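Equipment Plan and Costs, Group 9
Hye-jin Wang, Leen Ghanem, Byung-chul Son

We were asked whether the lab should buy a second pair of arms from Lolto. Our answer is not yet. The quote is $885 for spare grippers alone, plus $116 for cables and clips, and Lolto would not say how long a gripper lasts. The brochure promises 40 picks per charge of "operator attention," a unit we could not find defined anywhere.

Wendby quoted lower in April but left out the mounting rail. We don't count that as cheaper.

The sorting task, small packages and a clear plastic container:
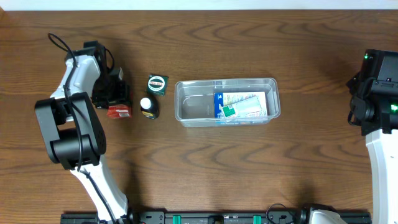
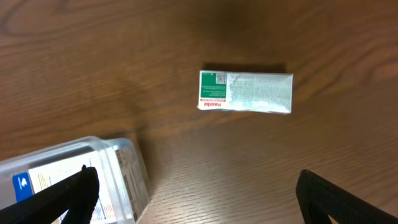
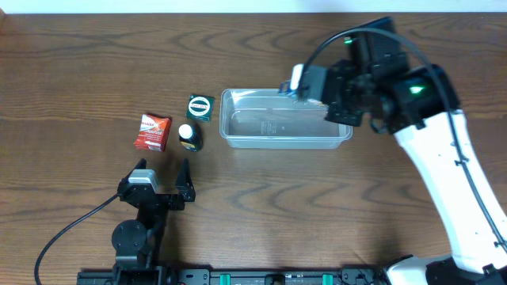 Containers and test items cost next to nothing, so we left them off the budget. Anneli Heiskanen wants a service contract added. We disagree until someone shows us a repair bill. The revised request goes to Yu-ting Sin with both quotes attached.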